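Section 4: Recording your first batch of examples

I wrote this part after setting up my second Umus arm, when everything I'd done wrong the first time was still fresh (sorry if I ramble a little!). You should already have the arm bolted down and the Skavby recorder talking to it. If the light on the recorder is still blinking, go back to Section 3.

1. Pick one small task and stick with it. I started with "pick up the cube, put it in the pot," and I'd suggest you do too.

2. Open the recorder, make a new task, and type the instruction in plain words. Use exactly the same wording every time.

3. Put your objects on the grid. Move the cube and turn it a bit between takes, otherwise the arm only learns one spot on the table.

4. Bring the arm to its start pose, press Record, and drive it through the whole task by hand. Go slow and smooth, and don't stop to think halfway!

5. Press Stop once the gripper is open and clear of the pot. Mark the take Keep or Toss right away, while you still remember how it went.

Note: Shiny things are fine. I worried about reflections for ages and then left my steel pot in, and I'm glad I did.

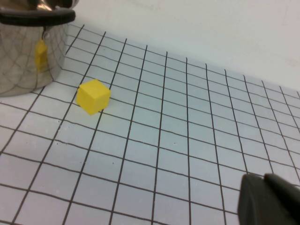

6. Watch a few takes back in the wrist view before you go on. If the gripper hides the cube for most of the approach, come in from a different side next time.

7. Keep going until you have roughly 300 good takes, then export the folder to Flaltevia for training.

Caution: Keep your free hand off the grid while the arm is live. Hit the stop button before you reach in to move anything, even if it's a tiny nudge.

Exporting is covered in the next section, along with what to do when the upload stalls.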